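Went to a robotics open day on Friday. I have notes. Thread, because I have no self-control and the train home was slow.

The host was Hollumow, which does household automation and had rented out a floor of what used to be a furniture showroom. Free entry, free lanyard, one coffee per person, strictly enforced.

My ticket number was 400. I asked if that meant 400 people were coming. The man at the desk said they start numbering at 384. Great start, very transparent company.

First stop was the Jutham stand. Jutham folds towels. That is the entire product. You give it a towel and in 4 minutes you have a folded towel, and a small crowd claps.

I clapped too. I want to be clear that I'm not above any of this.

A kid asked if it could do fitted sheets and the engineer went very quiet. Then she said "we're looking at July." She did not say which July.

Next there was a talk called "The Home Is the Hard Part." Good talk, bad chairs. The gist was that factories are easy because everything in a factory is where you left it. Homes have laundry on the stairs and one drawer that only opens if you lift it.

The speaker put up a slide that just said DUVETS and let it sit there for a while. Half the room nodded like they'd been through something.

Apparently soft surfaces are a nightmare. Put a thing on a table and it stays level. Put the same thing on bedding and it leans, sinks, and slides into a fold when you go to pick it up. I have lost three remotes this way and never once thought to call it research.

Same goes for snack wrappers. They crinkle, they're shiny, they change shape when you touch them. A box is a box, but a half-squashed foil packet is a different object every time. The speaker had a whole section on this and I ate a granola bar during it, out of respect.
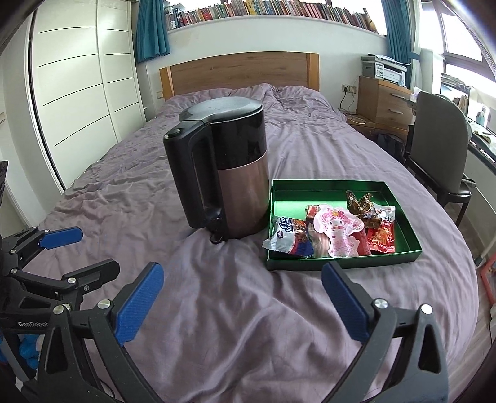

What got me is how much of this comes down to people doing chores by hand, over and over, with a gripper, so there's something for the machine to learn from. I'd pictured server rooms. Turns out a lot of the future is someone squeezing a handle and moving stuff from A to B.

They let visitors have a turn. You squeeze, the jaws close, you feel like a very expensive crab. I was told to pick up a paper cup "naturally." I have never done anything less naturally in my life.

My score was 17 out of 29. I don't know what the points were for. The woman after me got 29 and has presumably been hired.

Things I learned on the gripper: you use your wrist for everything. You also use your other hand constantly and don't notice until it's been taken away. I kept reaching over to steady the cup and getting told off – politely, but still.

Lunch was a sandwich in a box that no person in the room could open on the first try. I looked around for a robot to help. They were all on a break.

After lunch, Uditz, which is a cart that follows you around carrying things. It followed me. Then it followed a man in a similar jacket. I haven't seen it since and I assume they're happy together.

Also tried the Santoso, a dish-sorting arm. Very smooth, very gentle, puts every mug in the rack with the handle facing the same way. Watching it made me feel calm and then criticized.

I asked the Santoso guy what happens if somebody leaves a fork inside a mug. He said "people keep asking that." I waited. That was the answer.

To be fair to all of them, they were really open about what doesn't work yet. There was a whole wall of failures with little captions. "Thought the cat was a cushion." "Thought the cushion was the cat." Best thing in the building, and I went back to it twice.

I asked one of the engineers what she'd automate first in her own place. She said nothing, she likes doing the dishes, it's the only time nobody emails her. Put that on a lanyard.

Will I be buying a towel robot? No. I own five towels and we have an understanding. But I did get home, look at the stuff piled on my own bed, and think about grasp angles – so they got me a little.

If you want to go, they're doing another one later this summer. Bring a cushion for the chairs, and get your coffee early, they do check the lanyard.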